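Pradis drop a video for "Wurley," and I can't stop watching the bassist

I had a whole evening planned that involved laundry and an early night, and then Pradis went and put out a new video with zero warning. So the laundry is still in the basket and I've now watched "Wurley" more times than I'd like to admit.

If you missed the single when it came out, it's the fast one from the Manda EP, with the handclaps and that keyboard line that sounds like a phone ringing two apartments over. I liked it fine back then. I like it a lot more now that I've seen Duarte Macedo try to roller-skate to it in a full-length raincoat.

The clip was directed by Yae Minami, who also did the one with the swimming pool last year (still my favorite, sorry), and it's pretty much one long party in an old bowling alley. The band plays on lane 15 while everybody else bowls right past them. Ivar Lunde sings most of the first verse lying flat on the ball return, and he looks so comfortable up there that I'm wondering if he just does that at home.

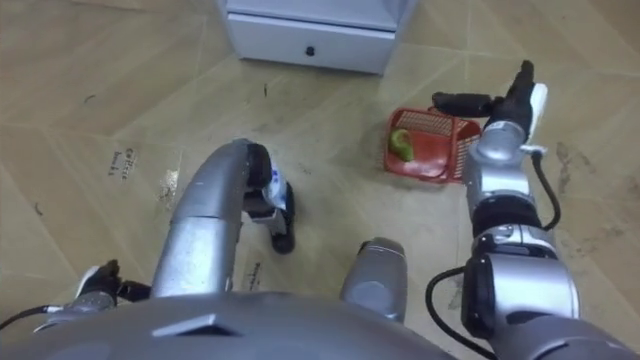

So who's in it?

Pretty much everyone the band has ever toured with, as far as I can tell. Masanobu Yoshida pops up at the shoe counter and gets about four seconds of screen time, all of it spent spraying shoes and scowling. Then the second chorus hits and Junpei Tsuchiya comes in through the emergency exit with a trombone, which isn't on the recorded version at all! It's only in the video mix, and I really hope they put that version up on its own at some point, because the song needs it.

The dancing is loose, and I mean that nicely. There's a routine in there somewhere — a lot of elbows, one very good spin — but half of the crew are clearly a beat behind and having a great time anyway. Woldegiorgis, the dance troupe from the "Slow Ferry" tour, handle the hard stuff up front in matching mustard tracksuits. I'd buy one of those tracksuits. I've already looked, and no, they don't sell them.

And the bassist! Pradis have never told us her name (she's credited as "bass" on everything, lowercase), and she spends the whole three and a half minutes trying to finish a plate of nachos with one hand while playing with the other. She doesn't look at the camera even once. Give her the next video all to herself, please.

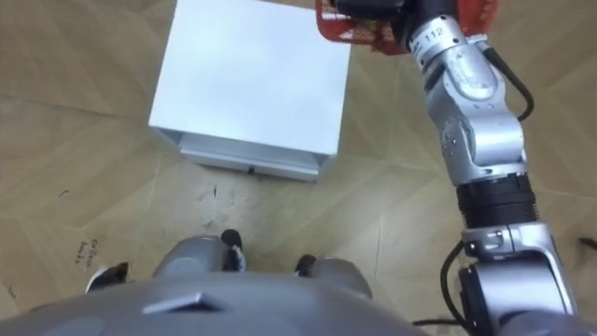
What about the EP?

Manda has been out digitally for a few weeks, and there's finally a vinyl version coming in August. It's a run of 500 copies on orange, with 2 extra tracks on the B-side that weren't on the download. One is a cover, and the band won't say of what. The other is a longer take of "Wurley" that Lunde called "the one where we forgot to stop" when he played a bit of it on the radio the other night. My money's on that being the trombone one, but I've been wrong about this band before. I told everybody they'd broken up last winter, so take it for what it's worth.

They're also playing the release show at the Corn Hall, which holds 2,696 people and is by far the biggest room they've headlined. I saw them two years ago in the back of a pizza place, where the drummer had to move every time somebody needed the restroom, so I'm feeling a little proud and a little old. Tickets aren't up yet. The mailing list gets them first, and signing up takes a minute on the band's site.

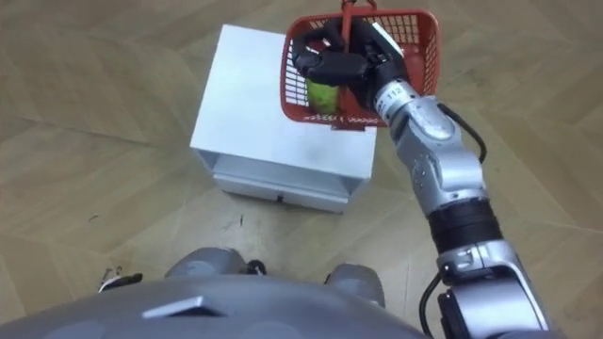
Where to watch

The video is on the band's own channel right now, and the label says it'll be everywhere else by the end of the week. Stick around through the credits, too — Macedo finally lands the skating thing, and the whole alley goes nuts for him.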